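The tide gauge at Granance recorded the level of the harbor every six minutes and printed it on a roll of paper. The roll was changed on the first of the month. The man who changed it had done so for eleven years, and his initials appeared at the start of each roll in the same blue pencil.

In June the initials were missing.
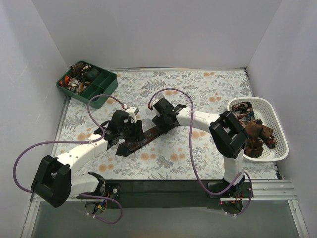
**Sanaa Zaki**
*Staff writer, short fiction*

The replacement clerk arrived on the morning bus with one bag and a letter from the Otik office. The letter listed her duties under four headings: reading, reduction, filing, and maintenance of the stilling well. It did not mention the previous clerk. She was given a key to the gauge hut and a second key that fit no lock on the property.

The hut stood at the end of the breakwater. Inside were the recorder, a bench, a stool and a shelf of ledgers. A float hung in the well below the floor, and a wire ran from the float over a pulley to the pen. When the water rose, the pen moved left. When it fell, the pen moved right. She checked the wire for kinks and found none.

She began with the ledgers. Each page gave the predicted height, the observed height and the difference between them, called the residual. Residuals come from wind and air pressure. A deep low will raise the water, and a long spell of offshore wind will lower it. The previous clerk had noted the weather beside every residual greater than 7 centimeters, which was the rule.

He had also kept a second column, in pencil, with no heading. It contained a residual for one reading only, the one taken at 3 a.m. The value was always the same. The water stood 11 millimeters higher than it should have, in calm weather and in storms, for almost 900 consecutive nights.

She considered the possible causes. A sticking float would produce an error at every turn of the tide. A slipping clock would shift the whole curve. Neither would produce a single high reading and then a correct one six minutes later. She wrote to Otik and asked for the calibration record. Otik replied that the instrument had been calibrated and that the record was with the instrument. It wasn't.

On her ninth night she stayed in the hut. She set a lamp on the bench and lowered a steel tape into the well. At 2:54 the tape and the pen agreed. At 3:00 the pen moved left by the width of its own line. She read the tape. It had risen by the same amount.

She opened the hatch and held the lamp over the well. The float was sitting a little higher against the pipe. There was no swell. At 3:06 it had gone back down, and the tape and the pen agreed again.

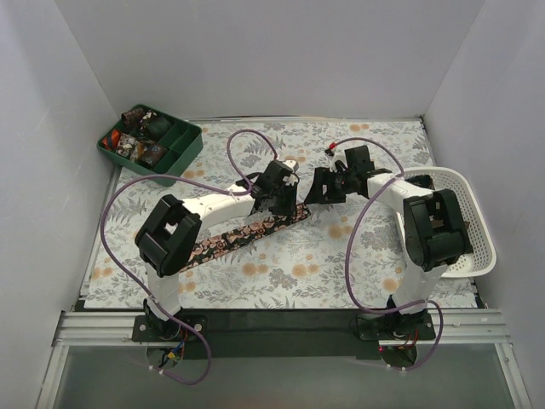
Xie, at the harbor office, told her the next day that the Vistness ferry used to dock at three, and that a hull that size would lift the gauge a little as it came in past the breakwater. The ferry had been withdrawn before the ledger column began. She asked whether he was certain of the year. He said he had sold the last ticket.

She returned to the hut and computed the displacement from the old sailing tables, allowing for the width of the channel and the damping of the well. Her figure was 11 millimeters.

She ruled a new page. She entered the predicted height, the observed height and the residual, and under weather she wrote "calm." Then she took the pencil from the shelf and carried the second column forward one line.

In the evening she tried the spare key in the ticket window on the old ferry landing. It turned. She locked the window again and walked back along the breakwater to wind the clock.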